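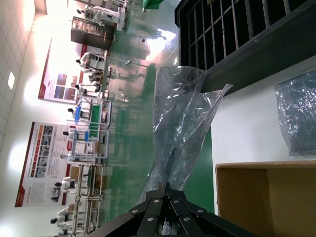

How often should I descale my kettle?

Every eight weeks or so if your water is hard, and twice a year if it's soft. The easiest test is to look inside in good light. Once the bottom has gone chalky all over and bits are floating in your tea, it's due!

Kitchen > Hot drinks > Kettles > Descaling FAQ

What is limescale, then?

Mostly calcium carbonate, the same stuff as chalk. It's dissolved in the water when it comes out of the tap and gets left behind as the water heats. Swallowing a flake or two won't hurt you, it just feels grim on the tongue. My own water in Flidton came back at 290 milligrams per litre when I had it tested in September, so I get plenty of practice.

Can I use vinegar?

You can, and it works a treat. Half white vinegar, half water, bring it to the boil, switch off and leave it for an hour. The kitchen will smell like a chip shop (I quite enjoy this) and you'll need to boil and empty two or three lots of fresh water before making a brew.

I prefer citric acid. Two tablespoons of the powder in a litre of hot water, and you get to watch it fizz, which I still love after all these years. Don't boil the kettle with the powder already in it, as it can foam right over the top.

Is it safe for a glass kettle?

Citric acid is lovely on glass. My Ferarow came up so clear I rang my sister. Check the leaflet first if yours has a coloured coating or a temperature dial, and never dunk the base.

My spout filter is clogged. Do I need a new one?

Try a soak first. Most of them unclip or slide upwards. Leave it in a mug of the same mix for twenty minutes and go over it with an old toothbrush. If the mesh has torn, replace it. The Woltia 726 takes a push-in one, and the older Woltias have a hook at the top, so look before you order.

Does a jug filter stop limescale?

It slows it down a lot. I went from descaling monthly to every ten weeks. You do have to change the cartridge on time, though.

Comments

Catherine Mackay
Did the citric acid one last night, what a difference! Mine's a Sutherland from 2000 and it looks new inside. How do you get the crust off the outside of the spout?

tealeaf_jo
@Catherine wrap a cloth soaked in lemon juice round it, half an hour, wipe off.

Pete R
Vinegar every time. Don't mind the smell.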